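Tuesday, July 9, 2019

Panels are up on the whole north side of the Crabtree job!! I have been waiting for this since the sample box landed on my desk. 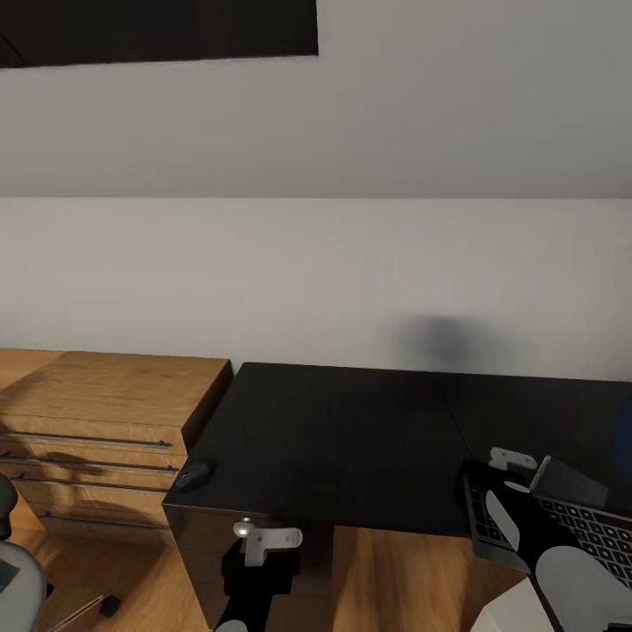

White wall, sloped gray ceiling, wooden drawers on the left.

The delivery from Londimari came before breakfast, 144 corrugated roofing sheets and all the ridge pieces, stacked so neatly that I almost felt bad cutting the straps. We went with the translucent ones for the walkway (I argued hard for those) and the light that comes through is lovely, soft and even, no glare on the floor at all. I stood under it grinning like a kid.

Got 17 sheets fixed before lunch. The new screws with the wide rubber washers are so much nicer to work with – they bite straight away and you can feel when they're snug. Two sheets had chipped corners, so those go at the low end where they get trimmed anyway.

Learned something too. I'd been lapping one corrugation all this time, and the sheet from Commont says two for a roof this shallow. It eats up more material, but the side laps sit so flat now! Redid the first row and I'm glad I did.

The gutter brackets from Braretora are still missing. They say the end of the week, we'll see. I can do the flashing in the meantime, and I want another go at the corner by the downpipe, where my fold came out a bit fat.

Arms are killing me. The south side is booked for August and I already can't wait – over 19 feet of clear run without a single vent to cut around!

Must remember to buy more blades.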